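Subject: Re: [league-clubs] Pitch count limits and rest days, proposed Rule 14

To all club secretaries and head coaches,

The league office thanks the clubs that responded to the draft of Rule 14. The replies have been read in full, and the text that will go to the May meeting is set out below. Several clubs asked that the matter be settled before rosters are submitted, and the office agrees that this is desirable. The message from the Kullell club is quoted first, as it raised most of the points that others repeated.
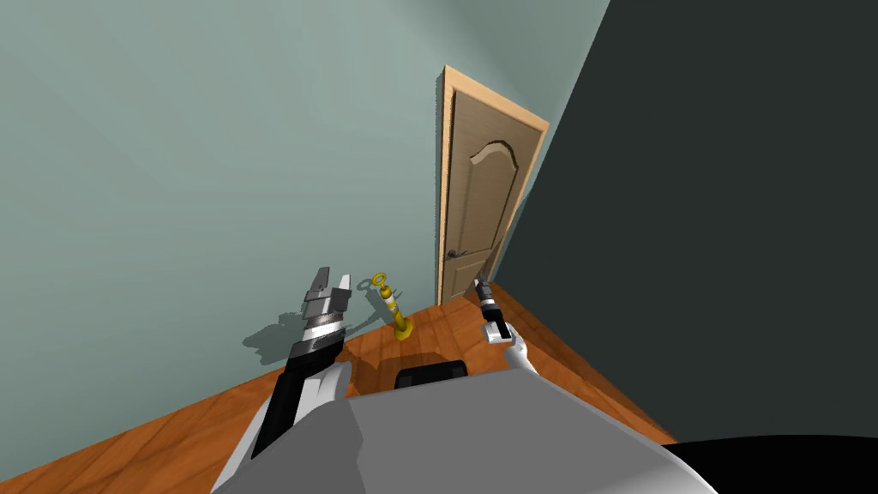
Eleri Lougher
Rules Secretary, Skollcombe Amateur Baseball League

On the draft of Rule 14, Rhodri Morris (Kullell) wrote:

> Our coaches support a limit in principle. We have two starters who
> regularly go past 110 pitches in the second half of the season, and
> we would not object to being told to stop. Our concern is with the
> way the draft is worded. As written, a pitcher who reaches the limit
> with a full count on the batter must leave the game at once. That
> puts a cold reliever on the mound with three balls already against
> him, and it invites the batting side to foul off pitches for no
> other purpose.
>
> We would also ask who keeps the official count. Last season our
> scorer and the Pumphrey scorer differed by seven pitches over six
> innings, and both were careful people. If a game can be forfeited
> on this number, there has to be one book that settles it.
>
> Finally, the draft says nothing about doubleheaders. May a pitcher
> who throws 30 in the first game come back in the second?
>
> R. Morris

The office replies as follows.

On the full count, the objection is accepted. A pitcher who reaches the limit during a plate appearance may complete that plate appearance. Pitches thrown after the limit are still recorded and still count toward the rest requirement. The umpire will not call time to announce that the limit has been reached; notice will be given to the manager between batters.

On the official count, the home scorer's book will govern, as it does for the box score. The two scorers are to compare totals at the end of each half-inning and initial the sheet. Where they differ and cannot agree, the home figure stands for that half-inning and the difference is noted. A protest based on the pitch count will be heard only if a difference was noted at the time. Clubs that have been using the Sekier scoring sheets may continue to do so, provided the running total is written in ink in the right-hand column.

On doubleheaders, both games will be treated as a single day. A pitcher removed from the mound in the first game may pitch in the second, but the combined total may not exceed the daily limit. 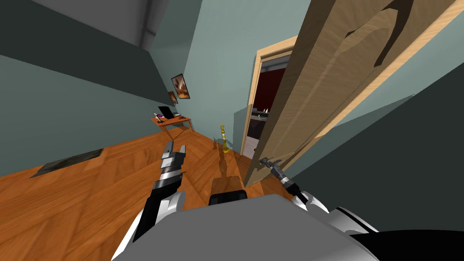 Text of Rule 14 as it will be presented

14.1 No pitcher shall throw more than 100 pitches in one day, except to complete a plate appearance already begun.

14.2 A pitcher who throws more than 60 pitches in one day shall not pitch on the three days following. A pitcher who throws between 31 and 60 shall not pitch on the day following.

14.3 No pitcher shall throw more than 300 pitches in any period of 14 days. Warm-up throws, pickoff attempts and throws made from any other position are excluded.

14.4 A pitcher used in breach of 14.1, 14.2 or 14.3 shall be removed as soon as the breach is identified. A second breach by the same club in one season shall be referred to the league office, which may declare the game forfeited.

The figure of 300 drew the most comment. Su-bin Maeng, writing for Pumphrey, proposed that it be dropped and replaced with a season total of 570 for pitchers under 18. The office considered this with care. A season total is simple to state, but it would allow most of the work to fall in a few weeks — the situation the rule is meant to prevent. The proposal has been kept on the agenda as a separate item, so that it can be voted on without delaying the rest.

Yuzhen Ding asked whether relief appearances of a single batter should be exempt from the rest requirement. No change is needed, as 14.2 imposes no rest on a pitcher who throws 30 or fewer.

Amendments should reach Seren Maddocks at the league office in writing, with the name of a proposer and a seconder from different clubs. Please quote the paragraph number and give the exact words to be added or struck out. General comments may continue on this list, but they will not be treated as amendments.

Each club has one vote. A club that cannot send a delegate may appoint another club's delegate as proxy, and the signed form must be handed in before the meeting opens at 7:30 p.m.

Eleri Lougher
for the league office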